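May 13, 2021

Adhesive shelf life, continued from the November batch.

Opened the second carton of Pelletier two-part epoxy this morning. Same lot as the first. Resin had gone cloudy at the bottom of the can, so I warmed it in the water bath and stirred until it cleared. Hardener looked normal, a little darker than the sample we kept.

Mixed by weight on the small scale, not by volume. The volume marks on the Bosness cups are off and I don't trust them for anything under half full. Cast 14 lap joints on the mild steel coupons, all from one mix. Coupons were wiped with acetone, sanded with 200 grit, wiped again. Clamped with the spring clips and left on the bench by the window.

Room was at 69 F when I started. The heater cycles, so the log on the thermometer should be checked before anyone reads much into the cure times.

Pot life was shorter than the sheet says. It started to string while I was on the last few joints - those are marked with a red dot on the back and should be tested separately. I suspect I mixed too much at once in a deep cup. Next time use the flat trays and split it into two mixes.

The Cesau filler is still clumping. Sieved it twice and got most of it through, but the leftover lumps don't break up with a spatula. Put the rest back in the jar with a fresh desiccant bag. If it's no better next week I'll dry a portion in the oven overnight and compare.

Lumico lamp: replaced the bulb, old one is in the glass waste. Fillets show up much better now. Two of the joints have squeeze-out on one side only, so the clips probably pulled them crooked. Left them in the set anyway.

To do:
Pull tests on the first 8 joints after a full week
Order more coupons, same stock
Relabel the hardener cans with the date opened
Find the missing lid for the acetone can
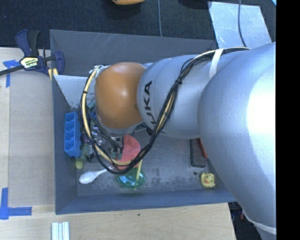 The lid matters more than it sounds. With foil over the top the level drops noticeably between uses, and I'd like to keep what's left for wiping down the second set of coupons.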